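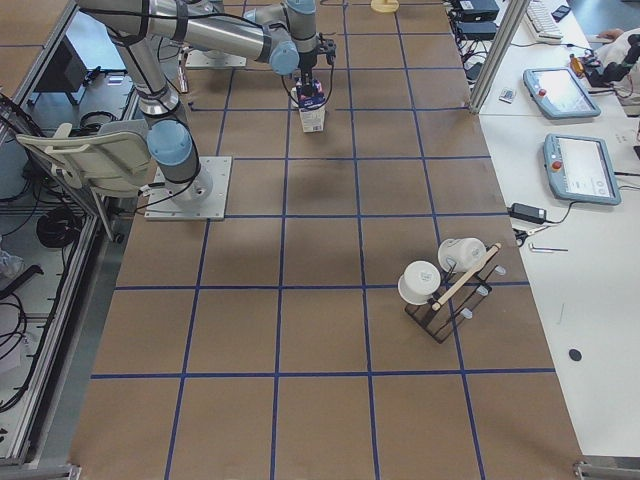 *A robot arm holds a small milk carton upright over a papered table marked in blue tape.*

## Dernulis to move all base cabinets to one box depth in September

Cabinet maker Dernulis will replace its three base cabinet depths with a single box measuring 540 mm from front to back, starting with orders placed in September. The change covers the Wallthorpe and Filali kitchen ranges and the Filali bathroom vanity line. Wall cabinets and tall units are not affected.

The new box leaves a service void of 70 mm between the back panel and the wall when it is fitted under a standard counter. Dernulis says the void will take waste pipe, water supply and flexible conduit without cutting into the back panel, a job that fitters now do on site for most sink runs.

Dealers were told of the change in a technical bulletin last month. Updated drawings and planning software files went out with it, and the company has asked showrooms to load the new catalog before they price any kitchen for fall delivery.

### What changes in the box

The back panel moves forward and sits in a full-height groove in both side panels. In the current Wallthorpe box the back is screwed to the rear edge, and in Filali it is stapled. Both ranges will now use the grooved version, with a removable lower section on sink and appliance cabinets.

Drawer runners will be the same length across all base units. The existing deep Wallthorpe box takes a longer runner, so replacement drawer boxes for kitchens already installed will stay in the parts list under their present codes. New drawer boxes will not fit old cabinets, and the bulletin asks dealers to check the label inside the left side panel before ordering spares.

Edge banding on the front of the box goes to 2 mm throughout. Filali has used a thinner band until now. The hole pattern for hinges and shelf pins stays as it is, so doors and drawer fronts from either range can be fitted to the new boxes. Door sizes do not change.

"The fronts are where customers see a difference between the ranges, and we are leaving those alone," said Souad Gaber, product manager for base units at Dernulis. "Behind the door we were making three versions of the same thing. The fitters asked for one, and they asked for somewhere to put the pipes."

### Stock and changeover

Orders confirmed before the changeover will be built to the old depths, including any add-on cabinets booked against the same job number. The company will accept add-ons to old jobs until its remaining panels run out. It has not given a date for that, and Gaber said it would differ by finish — plain white panels turn over quickly, while the textured oak and the dark gray move more slowly.

Mixed runs are the main point of concern among dealers. An old deep cabinet set beside a new one will line up at the front, but the backs will sit at different distances from the wall. Where a run ends in an open side or a glazed panel, the difference will show. Dernulis will supply a scribing panel in all current finishes to close the gap, charged at the same rate as a standard end panel.

Khadija El Sherbiny, who runs a two-showroom dealership selling both ranges, said the scribing panel should be free on jobs where the customer is extending an existing kitchen. "We sold those people a system and told them they could add to it," she said. "Now there is an extra panel on the quote, and I have to explain it."

Gaber said the charge was under review.

Fitters have been more positive. Moataz Kabbaj, who installs for several dealers in the network, had early samples of the sink cabinet and said the removable lower back saved him most of the cutting on a normal sink run. He was less sure about corner units. The void is continuous behind straight runs, but a corner post interrupts it, and pipes still have to come forward through the side panel at that point. The bulletin shows a pre-marked drilling position for this, on the left-hand version only.

A right-hand drawing is due in the next revision.

### Bathroom vanities

The same box will be used for floor-standing vanities in the Filali bathroom line, with a moisture-resistant core. Wall-hung vanities keep their current depth, since the hanging brackets are mounted on the rear edge of the side panels and will not work with a grooved back. A revised bracket is being developed with hardware supplier Rurer, according to the bulletin, and wall-hung units may follow later.

Basin tops are cut to the outside size of the cabinet plus the void, so existing tops will fit. Dealers with vanity displays do not need to change them.

### Showroom displays

Dernulis has 200 dealer showrooms and will not require any of them to refit their displays. It will offer one sectioned sink cabinet to each dealer at no cost, with the side panel cut away so that the groove and service void can be shown to customers. Requests go through the normal display order form — the item is listed under point-of-sale material and does not count toward the annual display allowance.

Essam Berrada, technical trainer at the company, will run online sessions for designers and fitters before the changeover. The designer session covers the catalog update, mixed runs and corner planning. The fitter session covers leveling, the removable back and the sink cabinet. Both start at 8:30 a.m. and recordings will be kept on the dealer portal.

Prices for Wallthorpe base cabinets are unchanged. Filali base cabinets will go up slightly to cover the thicker edge banding and the grooved back, with the new figures in the September price list. Hala El Khatib, dealer accounts manager, said quotes issued on the current list would be honored for their full validity period, provided the order is entered with the original quote number.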